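1 February 2021

Trirnis opens for papers on small-batch production planning

I'm Alina Sima, and together with Emanuel Stanciu I edit Trirnis, the journal for people who spend far too much time thinking about how factories get scheduled. I'm really pleased to say we're now taking submissions for our November issue — and this one's all about planning for small batches!

It's a topic we get asked about a lot. Most of the planning methods we all learned were built for long, steady runs, and plenty of firms just don't work like that any more (Emanuel has been grumbling about it for years). So we'd love to hear about changeovers, mixed orders, late changes from customers, and anything you've tried on a real shop floor, even if it flopped.

We have room for 11 full papers and a handful of short notes. Full papers can run to 18 pages, notes to four. Each one goes to two reviewers, and we'll try hard to get comments back to you within 15 weeks. Uleo is looking after the printing again, and Drokine is hosting the online version, free to read.

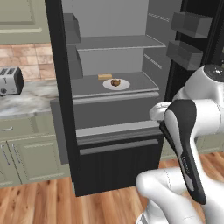 If you're not sure your idea fits, send me a paragraph before you write the whole thing — I'm always happy to have a look.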